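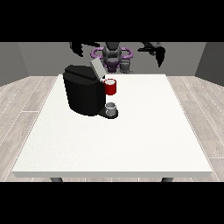
Gripper comparison, coffee bench, simulator build 13. The checklist has to be filled in once for each gripper model before any scored runs, and again after any change to the controller or the table assets. Most of the faults found so far were in the setup and had nothing to do with the fingers being tested. The start pose is the one to check against: both arms up and clear of the tabletop, lid open, red mug high on the machine and the small grey cup on the drip tray under it. If the reset gives anything else, stop and fix it before going on.

Grippers under test: **Obura** (long finger) and **Fakov** (short finger, padded)
Controller: Trallberg, position mode
Filled in by: Ertuğrul Duman
Date: Dec 19, 2021

## A. Scene and reset

- [x] Table height matches the bench at Wusisberg
- [x] Reset returns both arms to the start pose
- [x] Lid opens to the same angle after every reset
- [ ] Small cup settles without sliding

*Comment:* Cup creeps on the tray with the default friction. It stopped when I raised the friction, but then the Obura fingers dragged the cup sideways on release. Left at default until we agree on a value. Please don't change it locally.

## B. Arm limits and collisions

- [x] Joint limits loaded for both arms
- [x] Self-collision on
- [x] Arm to table collision on
- [ ] Arm to lid collision on

*Comment:* The lid has a visual mesh but its collision shape is the closed one. A wrist can pass straight through the open lid and the log shows nothing. Any lid-closing result from before this date should be thrown out for both grippers.

## C. Gripper, Obura

- [x] Fingers open and close to full travel
- [x] Force limit set and read back
- [x] Mug grasp, 200 trials, no solver errors
- [x] Small cup grasp, same number of trials

*Comment:* Good reach over the drip tray. On the small cup the fingertips come close to the machine housing and the planner backs off. 8 trials timed out this way. Counted as failures, not as resets.

## D. Gripper, Fakov

- [x] Fingers open and close to full travel
- [x] Force limit set and read back
- [x] Mug grasp, 200 trials, no solver errors
- [ ] Small cup grasp, same number of trials

*Comment:* Cup trials halted early. The pad contact model jitters when both fingers touch the rim, and the sim slows to a crawl. Needs a smaller time step. If we change it for Fakov we have to rerun Obura at the same step or the comparison is no good.

## E. Emergency stop and logging

- [x] Software stop freezes both arms
- [x] Stop works during a grasp
- [x] Log records controller version and gripper name
- [ ] Log records contact force on both fingers

*Comment:* Only the left finger is written out. I've added the right one on my branch but it hasn't been reviewed.

## F. Before moving to the real arms

- [ ] Lid collision shape replaced
- [ ] Cup friction agreed
- [ ] Time step agreed and both grippers rerun
- [ ] Finger force logging merged

*Comment:* All 4 are needed for sign-off. The Wusisberg cell has been told not to mount either gripper until then. Their hard stop and light curtain are on a separate sheet and aren't covered by this one.

**Result:** not passed. Recheck in December if the lid mesh is ready.

E. Duman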